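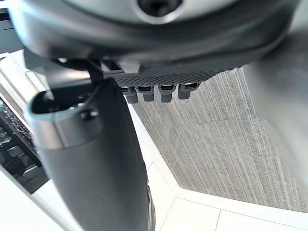 Reading time: 6 minutes

Chapter 11
What the Wrist Camera Sees: Self-Masking, Close Range and Frame Selection

The earlier chapters treated the camera as a fixed point in the room. Its pose was measured once, and the only thing in the image that moved was the arm. From this chapter on, the camera rides on the arm. The room moves through the image and the gripper stays where it is, or nearly so. This change affects every stage of the perception stack, from exposure control to the cost terms the planner uses.

The chapter builds a small pipeline in the Zumelero toolkit. It takes raw wrist images and joint readings as input and gives the planner a masked image, a camera pose and a validity flag. Readers who skipped Chapter 9 should at least read its section on time stamps before going on. All three outputs depend on the joint readings and the image sharing one clock.

11.1 The static part of the image

In a wrist view, a large share of the pixels belongs to the robot. In the view that opens this chapter, the housing spans the top and an arm link runs down through the lower half. The floor, the rug and the keyboard share what is left. A feature detector run on the raw image will find many strong corners on the knurled rail under the housing. Those corners have almost no motion between images. A pose estimator that trusts them will report that the camera is standing still while the arm is in motion.

The standard remedy is a self mask: a binary image, the same size as the camera image, in which robot pixels are set to zero. There are two ways to get one. The first is to render the robot model from the camera pose at the current joint angles. The second is to collect a set of images over varied backgrounds and mark the pixels whose values change little. The rendered mask follows moving fingers. The learned mask does not, but it picks up cables, screws and brackets that are missing from most robot models.

Zumelero supports both and takes their union. The rendered mask is grown by a margin before the union is taken. The margin should cover the error in the camera mount calibration plus the blur of parts that lie inside the near focus limit. Setting the margin too wide removes the area between the fingers, and that area is the one the grasp planner needs most. 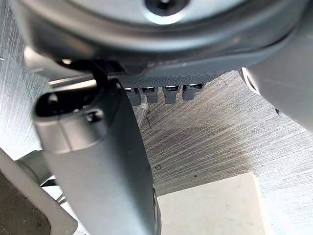
11.2 Low-texture and fine-texture backgrounds

Once the robot is masked, the pipeline must decide whether the remaining pixels carry enough information. A surface covered in fine diagonal streaks is a hard case. It has plenty of gradient, so a simple contrast test passes it. The gradient runs mostly in one direction, however, and a match can slide along the streaks with little change in score. A small curled mark or the straight edge of a white block may do more to fix the pose than all the streaks together.

The Boateng score used in this book handles the case by looking at the smaller eigenvalue of the gradient matrix, summed over the unmasked region. The default setting keeps at most 3,000 features per image and spreads them over a grid. Cells that are more than half masked are dropped from the grid and their share is given to the remaining cells. If the score falls below the threshold, the validity flag is cleared and the planner falls back on joint readings alone.

11.3 Depth range and cluttered views

A wrist view may also contain objects at very different distances. The near parts of the gripper, an appliance panel and the far side of a room can all fall within one image. Three problems follow. Exposure set for the room leaves a dark interior without detail. Thin wires, such as the tines of a dish rack, are easily lost at low resolution. Glossy surfaces give reflections that move with the camera and break the assumption of a fixed scene. 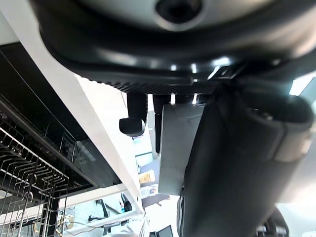
Figure 11.3. Wire rack and glossy interior at left, room visible through the gap, finger at right.

The Zirex driver allows the exposure region to be tied to the self mask, so that only unmasked pixels are metered. Section 11.4 shows how to set this up and how to weight the region toward the grasp target. Section 11.5 covers the Nondevow log format, in which the mask, the joint readings and the image are stored under one time stamp. The exercises at the end of the chapter use logs in that format.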